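7 October 2021
Workshop notebook, Villalba bench

Second go at the Lelow dye lots. The first set from July came out streaky on the heavy cotton and I never wrote down why, so this time everything goes in here, including the dull parts.

Cloth: heavy cotton, unbleached, from the end of the old bolt. Cut 13 swatches, edges overlocked so they don't shed into the pot. Scoured all of them together with soda ash and a little soap, one hour at a simmer, then two rinses. Rinse water was still slightly yellow after the first, clear after the second. In July I skipped the second rinse. That may be the whole story, but I want to see it on the cloth before I say so.

Total dry weight of the swatches came to 200 g. I weighed them after a night on the rack over the sink. They were not bone dry, and it has been damp all week, so the dye percentages below are probably a touch low. Same error across the set, so the comparison should still hold.

Mordant: alum acetate at 8 percent, dissolved in hot water first and then let down in the big pan. Swatches in wet, left two hours, moved every ten minutes or so. I got called to the phone in the middle and they sat for longer than that once. Chalk dip after, then rinse.

Dye: madder, ground, the Droreo bag that was opened in spring. Smells fine, no clumps. Soaked it overnight in 1,000 ml of warm water and strained it through the nylon filter. The residue went back in a jar for a second extraction, labeled, top shelf.

Brought the bath up slowly. Held at 60 C for the first half hour, then the dial drifted up to 71 before I caught it. The hot plate overshoots when the pan is less than half full. Turned it down and it settled. Browns come up in madder when it gets too warm, so swatches 1 to 4, which were in at the time, get a mark in the table. The rest went in after it was back down.

Color so far, wet, under the bench light:
1 to 4: brick, leaning brown
5 to 9: a good clear red, even from edge to edge
10 to 13: lighter, more orange, bath was getting tired by then

No streaks on any of them that I can find wet. July showed streaks only once dry, so that doesn't settle anything yet.

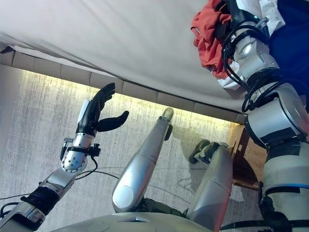

Irfan Pelupessy thinks the rinse is a side issue and that the streaks come from folds. He says heavy cotton packed into a small pan will always take up more at the creases, and that I should look at whether the pale lines on the July cloth run along the grain or across it. If they wander, they are folds. If they follow the warp, it is size left in the yarn and the scour was too short. He also asked for the pH of the tap water, which I didn't have.

Fair points, both. Got out the July pieces. Lines on the two worst ones follow the warp nearly the whole way. On the third they wander, so there could be two faults on the same batch of cloth. Stapled a corner of each to the facing page.

Tap water pH: 7.8 by strip. Strips are old. Jamshid Asadi has the meter and I have asked for it back.

To do:
Dry all swatches flat in the shade, no line, no pegs.
Wash half of each with plain soap and compare.
Repeat 5 to 9 with the second rinse left out, everything else the same. Use the large pan this time and keep the cloth open.
Run the second extraction at 38 percent weight of fiber and see if anything is left in it.
Put a thermometer alarm on the hot plate, or stand next to it.

Later: swatch 7 is nearly dry at one corner. Even red, no lines. The middle is still damp and I'm leaving it alone until tomorrow. Soda ash is down to the last scoop, so order more before the repeat.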